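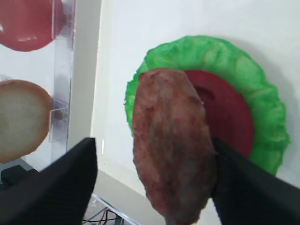

Unit 7. Good practice for grippers in food-assembly cells

Course notes, Automation in Light Manufacturing
Instructor: Rostislav Zeman
Lab supervisor: Tarık Tuncer

7.1 Scope

These notes cover rules for handling stacked food items with a two-finger gripper: patty, tomato slice, lettuce, bun. They apply to the bench exercise and, with the differences in 7.6, to a production cell. Guarding, lockout and emergency stops were covered in Unit 4 and are repeated only where the gripper changes the requirement.

"Cell" means the arm, the gripper, the holder, the board and everything the arm can reach. "Item" means one piece of food or one practice piece. "Stack" means the items already placed.

7.2 Risk assessment comes first

A risk assessment is written for the task, with its own gripper, items and speeds. The arm's certificate covers the arm. It does not cover fingers bolted on later, and a collaborative arm with a sharp-edged finger is not a collaborative application.

ISO 12100 gives the general method: set the limits of the machine, identify hazards, estimate and evaluate risk, reduce it. Risk reduction follows a fixed order. Design measures are considered first, then guards and protective devices, then information for use. A warning label does not replace a rounded finger edge.

For the bench task the assessment must list at least:

- pinch between the fingers
- pinch between a finger and the holder
- a finger striking the board during descent
- an item dropped during transfer
- a wire caught by a moving part
- loss of power or air with an item in the grip

The last two are the ones most often left out of student reports.

7.3 Finger surfaces

Two different requirements are in play and should be kept apart in your report.

Grip. Texture on a finger face raises friction and allows a lower closing force. For soft items, a lower force means less damage at the edge of the piece.

Cleaning. Texture also holds residue. A food-contact surface should be smooth, nonabsorbent, free of open joints and able to drain. Exposed screw heads, recesses and glued seams are not acceptable in the contact zone.

A ribbed finger is therefore a reasonable choice on a practice bench and has to be justified on a line. Where texture is kept, the design file states the rib depth, the corner radius and the cleaning method used to reach the bottom of the groove. Finger material must be suitable for food contact and resistant to the cleaning agent. Color is also a control measure: fragments of a dark finger are hard to find against dark meat, and blue is the usual choice for parts that may shed.

7.4 Grip and transfer

Rule 1. Grip across the sides of the item and leave the face that will meet the stack clear. When a patty is picked up on edge and carried nearly vertical, as at the head of this handout, the lower end must be included in the clearance calculation. The fingertips are then not the lowest point of the moving load.

Rule 2. Use the lowest closing force that holds the item at the highest acceleration in the path. Find this value by test, starting low. Record it by item type. A force tuned for a patty is not reused for a tomato slice.

Rule 3. Rotate the item to its placing angle before final descent -- never over the stack at contact height.

Rule 4. A wrist camera does not verify placement while the held item blocks its view. If the patty covers part of the tomato slice below it, the visible crescent is a partial measurement. Take the reference view before the pick, store the target position, and check again after release and retreat.

Rule 5. Do not use a transparent holder edge as a vision reference. Clear acrylic gives reflections that move with the camera. Locate the holder by fixture pins or by an opaque mark.

Rule 6. Approach and retreat along a straight line near the holder. Curved blends are permitted only once both fingers are clear of it.

7.5 Cable routing

Wires below or beside the work surface are part of the cell. Secure them at both ends and along the run. Where a finger or a held item passes above an open gap, close the gap or lower the cable. Wires may not cross the path of the gripper, including the path used in fault recovery. Trace the recovery path by hand, at reduced speed, before the first automatic run.

7.6 Bench and production compared

The Zukstead bench is a dry teaching rig. Nothing handled on it is to be eaten. A production cell adds washdown rating, allergen control, drip protection above the food zone and a documented cleaning check at each changeover.

The Grarkunside case file, handed out in July, gives a worked example. The finger pads there were specified for 4000 cycles between replacements and inspected every 12 hours of running. Both figures belong to that line and that pad. They are not general limits and should not be copied into your own assessment.

7.7 Before each run

Check that the fingers are tight and the faces undamaged.
Check that the holder is seated on its pins.
Check that the correct force table is loaded.
Check that the stop button is within reach of the operator.
Run 2 cycles at reduced speed with the operator watching the gripper, not the screen.
Enter the result in the log with initials.

If an item is dropped, stop the cell before reaching in. Pausing the program is not a stop.

7.8 Reading and assigned work

Read ISO 10218-2 on the integration of robots, and ISO 14159 on hygiene requirements for the design of machinery. Write a risk assessment for one transfer from holder to stack, including the power-loss case. Submit it to Tarık Tuncer by Thursday, December 21, 2023.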